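August 28, 2022
Notebook, bench 2 – Wevard hand-held gripper kit, trial loan

Kit came back from Keith's place this morning and I've got it on the bench until we send Kadstead our answer. Writing this up while the notes are still legible. Madalena has the earlier pages, from June, when we looked at the Jakab unit. I'll refer back to those where it matters and not copy them out again.

What we're deciding: whether to buy the Wevard kit outright, take Kadstead's rental, or keep building our own fingers and put up with the downtime. The job is collecting demonstrations of cloth handling in houses, mostly folding and picking up garments, for the Prirnska work. Two people would be out with it at a time. Anything that needs a laptop on the floor and a third person minding cables is out.

Unpacking
Case is decent. Foam is cut for the gripper, the handle, spare fingers and a bag of screws, but there's no slot for the charger, so the charger rides on top and presses on the lid. Keith has already cracked one of the latches. Asked Kadstead whether latches are covered and was told cases are a consumable. Put that on the list.

Manual is 20 pages and the useful part is the fold-out at the back. The calibration steps in the main text don't match the fold-out. Follow the fold-out. The main text has you zero the fingers open, the fold-out has you zero them closed, and only closed gives a sensible width reading afterwards.

Bench checks
Cycle test: opened and closed by hand on the counter rig, 1000 cycles, stopping to check the screws at the halfway mark and again at the end. No play in the fingers at halfway. At the end the left finger had a very slight rock to it, fixed by a nip with the driver. I'd put thread locker on before sending it anywhere. The Jakab unit needed tightening much earlier than that, see Madalena's page.

Trigger feel: stiffer than ours. Good for control on thin cloth, bad for the thumb after a long session. I did the second half of the cycles in gloves and had a sore hand anyway. Madalena found it fine, so some of that is me.

Finger surface: the supplied pads are a hard rubber. They grip denim and towelling without trouble. On satin they slide unless you get a proper pinch of fabric. Tried the soft pads off our own fingers with double-sided tape and it was much better, but they peeled at the corners. Need to ask whether Wevard sell a softer pad or whether we cut our own. The cut-outs in the finger plates give you something to screw through, which is handy.

Width logging: fine after the closed zero. It drifts a little if the unit is left switched on while you're not using it. Re-zero every time you pick it up. Takes a few seconds.

Recording: total saved across the whole loan is 1452 clips, counting bench rubbish. I haven't sorted them yet. Keith's are labelled by room and garment, mine are labelled by me being in a hurry. If we go ahead the labels need to be agreed before anyone leaves the shop. Suggest room, item, operator, take number, in that order, with no spaces.

File handling is the part I like least. The kit names its own files and restarts the numbering when the battery is swapped, so two batches can end up with the same names. Keith caught it before anything was overwritten. Workaround is to copy everything off at each battery change into a fresh folder. Kadstead say a firmware update is coming. No date given, so I'm treating it as not coming.

House work
Beds are the most useful surface we've used. Good height, soft enough that you can get the fingers in under the cloth, and every household has one. The drawback is that the sheet moves with the garment if you pinch too deep. Tuck the sheet in properly before starting. On a table you get the opposite problem, with the fingertips scraping along the top and the pads wearing at the front edge.

Dark garments need more care than light ones. It's hard to judge the depth of a fold on the preview when the cloth is charcoal or black, and I kept going in too shallow. Open the curtains, and come at it from the side where you can see the edge of the fold. Patterned bedding underneath is fine and probably good for the variety. Keith was worried about it, I'm not.
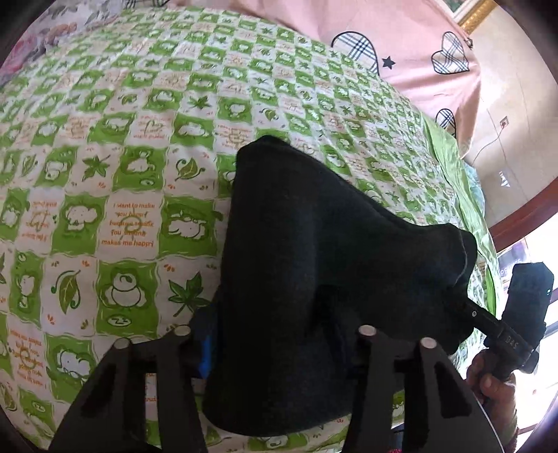

Bulky items are where the Wevard fingers earn their keep. Scooping from underneath works better than pinching from above. Get both fingers under the thickest part, lift a little, then close. With our own fingers the tips flex and you lose the bottom layer. Don't try to lift a big jumper in one go from the middle, it just sags either side. Work toward an edge.

Watch the cable. It wants to fall in front of your wrist when you turn your hand over. A loop of hook-and-loop tape on the forearm sorts it, with enough slack left to reach across a double bed. Keith prefers running it over his shoulder, which is fine for him, he's taller.

Cost and service
Purchase quote includes one set of spare fingers and a year of support by email. Rental includes swap-out if a unit fails, with Kadstead paying the freight one way. I asked who pays the other way and it's us. Asked for the rental in writing with the latch business taken out of the consumables line.

Jakab haven't sent a revised quote. Madalena to chase once more and then we drop them.

Where I've landed
I'd rent two units for the first stretch of Prirnska and hold off buying until we've seen whether the file naming gets fixed. The hardware is good. The fingers are stiffer than ours, the width reading can be trusted if you zero it, and the repairs so far have been one loose screw and a latch. Madalena would sooner buy one and keep ours as the backup. She has a point about the money over a longer period, and she's going to put her sums on the next page so we can compare.

To do
Thread locker on all finger screws, both spare sets as well.
Soft pads – get a sheet of the grey stuff and cut a template.
Keith to write out the battery change routine and tape it inside the lid.
Agree labels, then rename my clips (me).
Ring Kadstead about charger storage and the latch.
Put the counter rig back on the bottom shelf, it's in everyone's way.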